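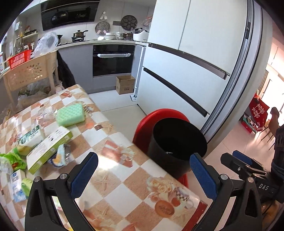 The open day at Terkmont was advertised as a chance to find out whether a machine can tidy a kitchen yet. I went on the Wednesday and took the early bus to Grurnau, arriving well before the doors opened. The short answer is no, but parts of the job are closer than I expected. The part they spent the most time on was clearing a table of the ordinary mess that builds up on one: a green sponge, small cartons, a crumpled clear wrapper, plastic bags. The bin was a round black one set in a red plastic chair beside the table, low enough to reach without lifting anything far. The tool for the job is a two-fingered gripper with blue pads on the inside of the fingers. It is hand-held, so a person does the chore with it and the machine is meant to learn from the record. The guide said the current system was trained on 200 hours of this.

Entry was free but you had to book. There were 2 sessions and the afternoon one was fuller. Tea was available in the foyer.

We were allowed to try a gripper ourselves. The sponge was easy. A carton was easy if you came at it from the narrow side and annoying if you didn't. I dropped a small packet between the table and the bin and had to start again. It took me much longer than using my fingers would have, and my wrist was sore by the end of the turn.
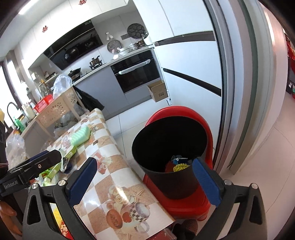 The Zoltel demonstration

After the hands-on part we moved to a hall where a Zoltel arm was sorting groceries into tubs. This is the shop-floor side of the business and it was further along. Tins and boxes went where they were supposed to go at a steady pace. A net of oranges stopped it, and a staff member reset the arm and took the net away. The next run had no oranges in it.

The Kusuma stand beside it had a folding machine for tea towels. It folds one size of towel, fed in flat by a person. At $800 for the attachment alone I'd keep folding them myself, although the woman ahead of me runs a guest house and asked for a brochure.

What still doesn't work

Soft, clear things came up in every talk. A thin plastic bag has no fixed shape, it shines under a ceiling light, and whatever is under it shows through.

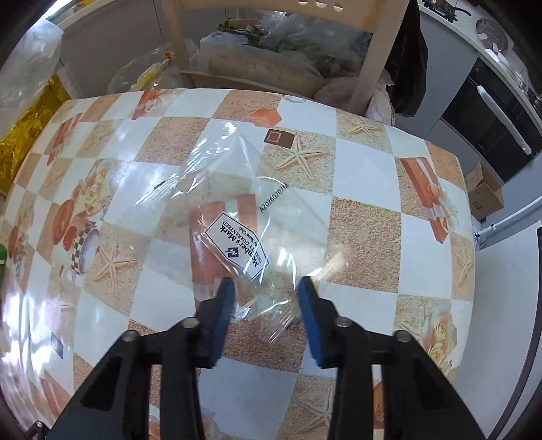 The speaker put film of the arm's attempts on a screen. In the first it closed on air above the bag. In the second it got hold of a fold, lifted it and let it slip. The third worked and people clapped. Asked when a household could buy one, she said she wouldn't give a year, and that a grocery warehouse would have it before anyone's kitchen did.

The last bus back leaves at 6 and the stop is on the far side of the car park. Parking looked tight, so I'd take the bus again.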